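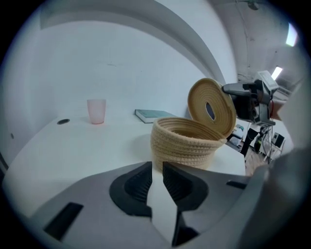 Minutes of the Prastard Robotics Club, 13 members' bench meeting, April 13, 2019. Golshifteh Moradi in the chair. Minutes of the last meeting were read and agreed, with one correction: the spare finger pads were ordered from Azimi, not from Ondik. The first item was the household task for the November competition. It was agreed to stay with the coiled cord basket, with the lid propped up behind it and the tall pink cup and the teal book on the same white table. A proposal to swap the basket for a plain box was put and lost.

Item 2. Hand-held gripper. The ribbed black pads are to stay on for now. Two members asked for softer ones. Golshifteh said the soft set had been tried in the autumn and wore through, and she would sooner not buy them again. The younger group finds the trigger stiff. Spring to be changed before the next session and the old one kept in the drawer.

Item 3. Recordings. The club has 229 usable runs of the lid task against a target of 400. The lid is still the weak part. Runs where the operator comes at it from the side are better than those from above, and new members will be shown the side approach first. File names must have the operator's initials at the front. Last month 31 runs were saved without them and had to be sorted by hand.

Item 4. Competition entry. The form asks for a team name and one adult contact. The name will be Prollar, as last year. Golshifteh will be the contact. Team size is limited to 6 and more than that have asked to go, so places will be settled at the September meeting. Attendance over the summer will be taken into account. It was asked if reserves could travel. Golshifteh to write to the organisers.

Item 5. Room. The benches must be wiped and chargers switched off at the wall before anyone leaves. The key goes back to the front office and should not be passed on to the next group in the corridor.

Item 6. Any other business. The Ondik motor driver borrowed by the school group has come back with one connector missing. A replacement is to be bought out of subs. The talk on path planning is put back to the meeting after next.

Actions: GM to write to the organisers about reserves and to order the spring and the connector. All operators to finish their share of the lid runs and check their file names.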